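Startseite > Forum > Spiele & Konsolen > Hilfe > Ratgeber

Speicherstand nach Update weg, was kann ich noch machen?

von Evdokia Sfakianakis, Dezember, 21:40 Uhr
1.283 Aufrufe · 13 Kommentare

Hallo zusammen, ich bin gerade ein bisschen verzweifelt. Ich spiele seit dem Sommer Kowalchuk auf dem PC (das Aufbauspiel mit den Kanälen, nicht den Ableger fürs Handy) und hatte 107 Stunden drauf. Gestern kam das Update, ich hab es brav durchlaufen lassen, und als ich das Spiel gestartet habe, stand da nur noch „Neues Spiel“. „Fortsetzen“ ist ausgegraut, die Liste zum Laden ist komplett leer.

Meine Einstellungen sind noch da, also Tastenbelegung und Lautstärke. Cloud ist bei mir an, das Symbol im Launcher ist grün. Neu installiert habe ich noch nicht, weil ich Angst habe, dass dann wirklich alles futsch ist. Hatte das schon mal jemand? Ich will ungern wieder beim ersten Deich anfangen!

Killian Lecomte
22:15 Uhr · 2 Kommentare

Auf keinen Fall neu installieren! Und schalte bitte als Erstes die Cloud aus, bevor du den Launcher noch mal aufmachst (am besten WLAN kurz trennen, dann in die Einstellungen). Sonst lädt er dir womöglich den leeren Stand hoch und überschreibt den alten.

Bei mir war es nach dem Update genau dasselbe, und die Spielstände waren die ganze Zeit auf der Platte. Das Spiel sucht jetzt nur in einem anderen Ordner. So habe ich es gemacht:

1. Spiel und Launcher ganz beenden, auch unten rechts neben der Uhr.

2. Unter „Dokumente“ den Ordner Kowalchuk suchen und komplett irgendwohin kopieren, Stick oder Desktop, ganz egal. Bitte wirklich kopieren, nicht verschieben. 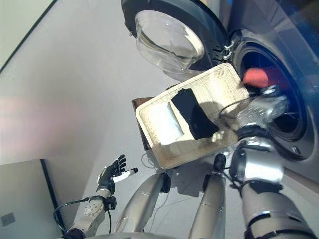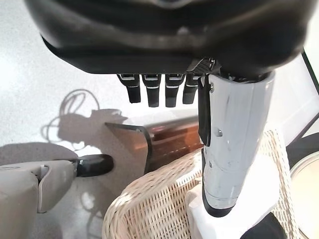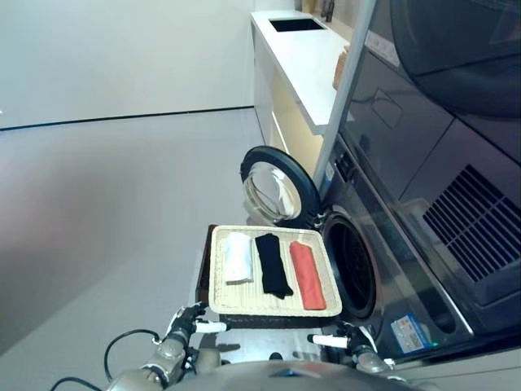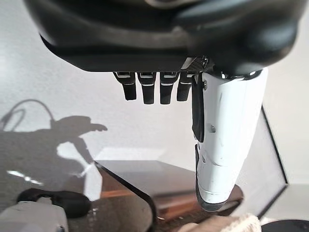
3. Im selben Ordner gibt es jetzt einen Unterordner „Profil“. Der ist bei dir vermutlich leer. Da kommen alle Dateien mit der Endung .sav rein, die vorher eine Ebene höher lagen.

4. Spiel ohne Launcher starten, also direkt die exe im Installationsordner. Dann sollte die Liste wieder voll sein. Einmal laden, einmal neu speichern, beenden.

5. Cloud wieder anmachen. Falls er fragt, welcher Stand der richtige ist: den lokalen nehmen.

Wenn in Schritt 2 gar keine .sav zu finden ist, meld dich noch mal, dann schauen wir weiter.

Bo-ram Sun
22:52 Uhr

Bei mir hat einfach ein Neustart gereicht. Ansonsten mal den Virenscanner ausmachen, der hat bei Midel auch immer rumgezickt.

Ravinder Campbell
23:30 Uhr

Killians Weg stimmt, nur eine Ergänzung: Wer Mods drauf hat, sollte die vorher rausnehmen. Ich hatte den Brückenmod von Bandell installiert und damit wurden die alten Stände zwar angezeigt, ließen sich aber nicht laden. Ohne Mod ging es sofort, die Brücken waren dann halt weg (und zwei Stadtteile leider ohne Anschluss, das war ein lustiger Abend). Virenscanner ausmachen würde ich lassen, der hat mit dem Ordner nichts zu tun.

Kommentar von Evdokia Sfakianakis
Killian, du bist mein Held, alle Stände sind wieder da!! Der Ordner „Profil“ war tatsächlich leer. Beim Hochladen hat er gefragt und ich hab lokal genommen. Danke euch allen!

Teilen · Merken · Melden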